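About Dastitz

Dastitz is a small company which teaches robots by hand. Our customers are workshops, packing rooms and sorting halls, and they have tasks that are easy for a person and difficult to write as a program. We show the task to the robot many times, we record every showing, and the customer receives the recordings in good order.

We started with one arm and one table in a rented room in Belholm. Today we are eight people, and we work with pairs of arms that our operators guide by remote control. Fuseini Agbenyega leads the operators. Before, he was teaching crane drivers, and he still says that a calm hand is learned slowly.

A large part of our work is with simple things: paper, cardboard, cloth, small bags. Such objects never have the same shape two times, so the operator must decide each time where to take hold.

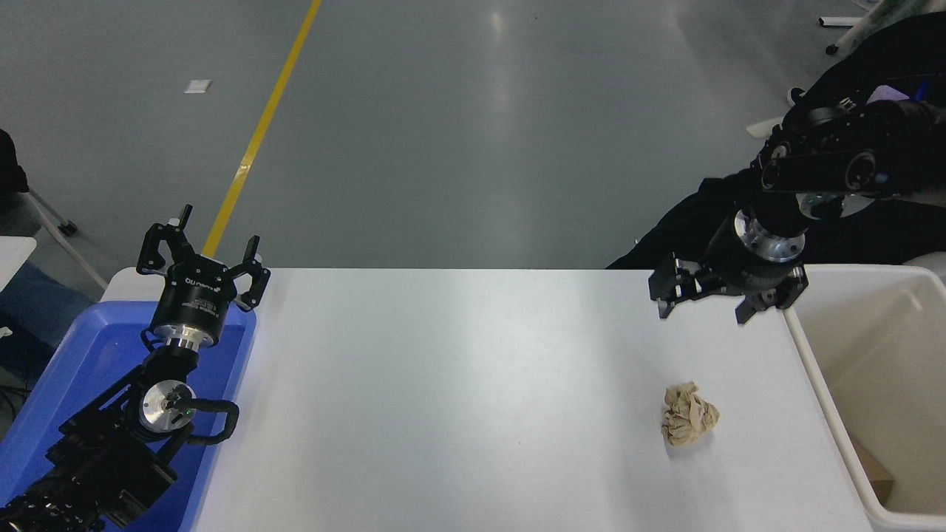
Two arms, two bins and a ball of crumpled paper at our work table.

For the sorting project Kakeck we recorded 321 showings of one task. Of these, 62 were put aside after checking, mostly for the reason that the operator had stopped in the middle to think. Parvathi Pisharody looks at every recording from the beginning to the end, and her decision is final. We do not speed up or cut the recordings.
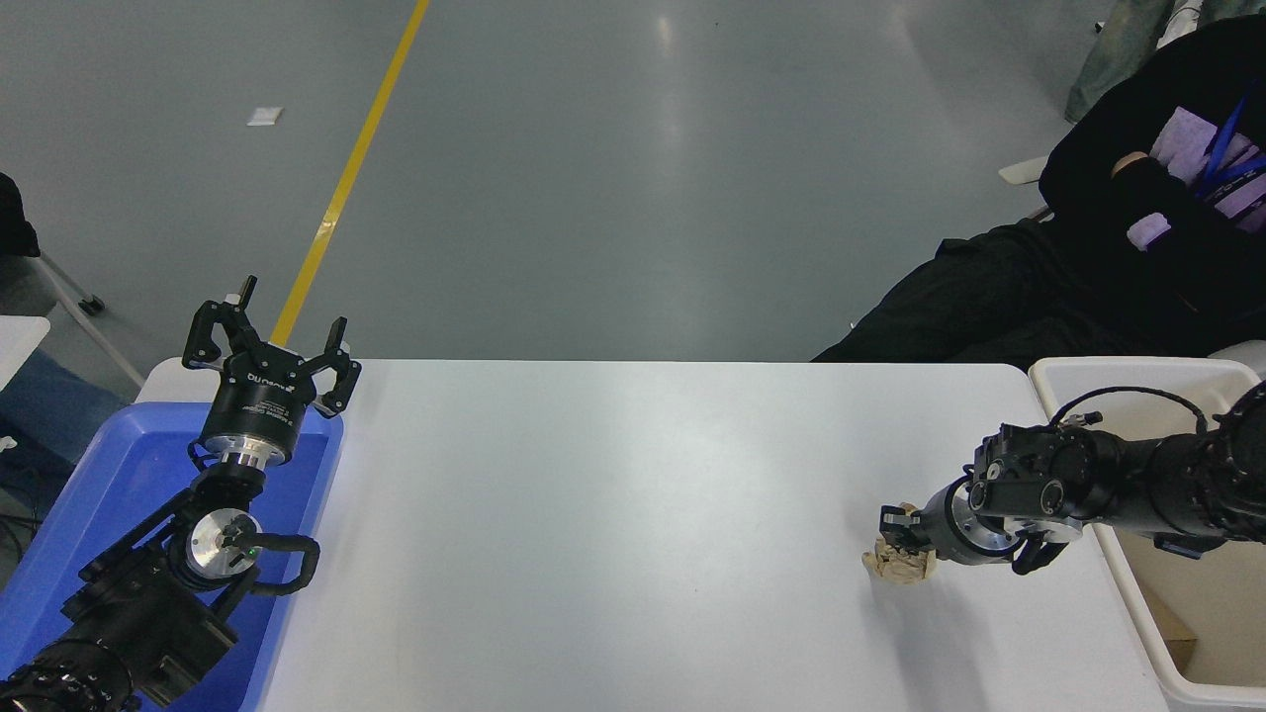 New operators train with us for 55 hours before their recordings go to a customer. In the first days they only open and close the gripper and move the arm to a point and back. Later they learn to come to an object from the side and from above, and to release it without pushing it. Yaa Quartey prepares this training and has written our operator's handbook, which is now also used by our partner Veloso.

Visitors are welcome in Belholm by appointment. Please write to Salamatu Wumbei at the office and tell her which task you have in mind; if you can, send us also a few of the real objects. We take new projects again from July.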